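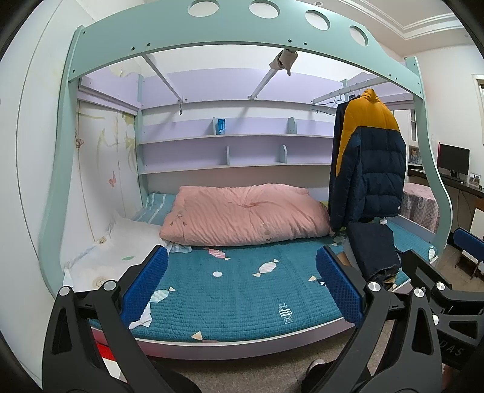 ## Mabula 村寄宿线路八月进度

Zimley 基金的各位好，又到我来唠叨的时候了！先报好消息：两条线路里，Mabula 这条已经能接客了，Pernari 那条还差一截，后面细说。

### 接待家庭

报名的人家比我预想的多，最后签下来的有三户，都在河这一边，走路就能互相串门。我在每家都住了一晚，早饭吃得太撑（木薯饼配花生酱，真的停不下来）。村里长辈提了一条要求：祭祀用的那片林子不进、不拍照、也不写进宣传页。我们当场答应了，行程单第二版已经把那一段改成沿河步道，路程长一点，但树荫多，下午走起来反而舒服。

住宿费由客人直接付给接待家庭，Gremow 只收向导和接送的钱。这一点上次电话里你们问过，现在已经写进协议，双语版附在邮件里。

### 钱花到哪儿了

本期拨款 2,000 美元，已用 1,161 美元。大头是向导培训和急救课，还有 528 美元付了渡船的定金，这笔包含在上面的数里。剩下的 839 美元我想留给 Pernari 的路牌和厕所修缮，如果你们觉得该换个用法，月底前跟我说一声就行。

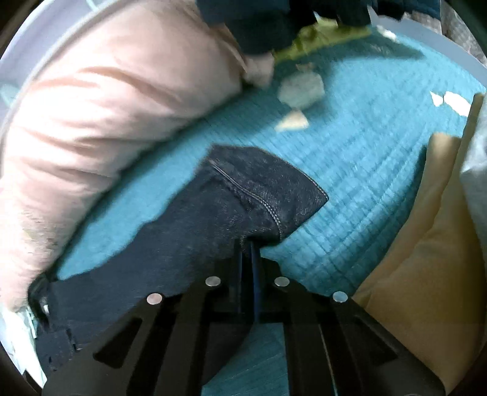
渡船的收据是手写的，船主的签名有点潦草，我请他重新签了一份，扫描件随后补上。

### 还没弄好的

Pernari 那边卡在路上。雨后有一段土路车进不去，向导们建议改骑驴，我自己试了一趟，屁股疼了两天，所以暂时不敢写进行程！Izzati Sumampouw 正在跟镇上谈铺碎石的事，对方口头同意，书面的还没拿到。

另外，编织课的时长我们估短了。原来排一个上午，试课的时候大家连篮子底都没编完，老师急得直接上手帮忙。现在改成两个半天，中间隔一顿午饭，价格还没重新算。

### 接下来

- 把 Mabula 的首团名额放出去，先收小团
- 拿到碎石路的书面答复
- 重算编织课的报价，发给你们过目
- 给向导补一次英语练习，他们自己提的，主要想练讲鸟类那部分

鸟名对照表我手上有个草稿，你们那边要是有懂鸟的同事，麻烦帮忙看一眼，有几种翠鸟我到现在还分不清。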